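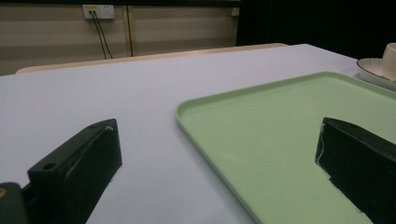 Home > Manuals > Galla Table Service > Set-up
Reading time: 2 min

4. Preparing the table-clearing task

This section applies to the Galla controller with the Kinura two-finger gripper. Clearing a table is still a supervised task. The machine can move a dry plate from table to tray; it cannot yet be relied on to stack, scrape or carry liquids.

4.1 Laying out

1. Spread a plain matt cloth, or leave the tabletop bare. Do not use patterned cloths.
2. Lay the tray flat, with its whole rim inside the working area.
3. Keep cups and saucers to one side until plates and bowls have been passed.
4. Open the gripper fully and check that both fingers clear the tray rim.

CAUTION: Residue on the finger faces alters the grip. Remove old tape before each session.

4.2 Bowls and plates

1. Start with one bowl on the tray and one plate beside it.
2. Set the grip to level 2. Level 10 is for test blocks only.
3. Check the camera view for glare. Glossy glaze reflects ceiling lights, and the controller may take a bright streak for an edge. 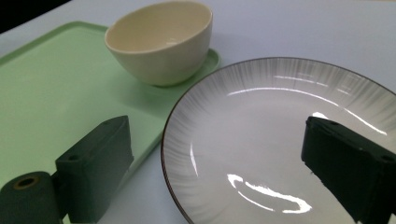
4. Where tray and plate nearly touch, move them apart by hand. The planner treats touching items as one object.
5. Run the lift at slow speed and stay within reach of the stop button.

NOTE: The load limit is 900 g. Weigh heavy stoneware first.

4.3 Known limits

Nested bowls, cutlery under a rim and wet glaze all need a person. Report other failures to Kimie Sugiyama at the Miyazaki workshop, quoting the log number.

Previous | Contents | Next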